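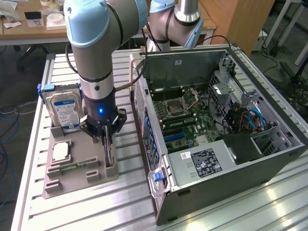
One reader of our first draft wrote back that a desktop is the easiest thing in the world to put together, so why spend a whole section on the order of the parts? I laughed, and then I went and looked at my notes again, and I still think the order matters a lot (sorry, reader!).

Figure 3. Open desktop case with the parts tray beside it. The tray holds an upright 3.5-inch hard drive, a CPU in its square recess and a green RAM module in the long slot.

4.2 Laying out the parts

We went through 242 builds at the Bridthorpe workshop, and in 69 of them the builder stopped to hunt for something. I did plenty of hunting myself – mostly for memory, which I kept leaving under the manual. Once we gave each part its own place, that number dropped to 18 over a second set of the same size. I'd like to say we planned the tray carefully, but the first layout was me pushing blocks around until it felt right!

The processor goes in before the case gets crowded, and I like the drive left for last. Grabowska found much the same with laptops, though Lamness put the drive first and did fine, so take my habit for what it is. We come back to cables in Section 5.

Paller Workshop Papers
Posted Dec 22, 2023, by the Bridthorpe bench group

Related items
Sorting screws by length
Memory slots and tired thumbs
Call for short papers, January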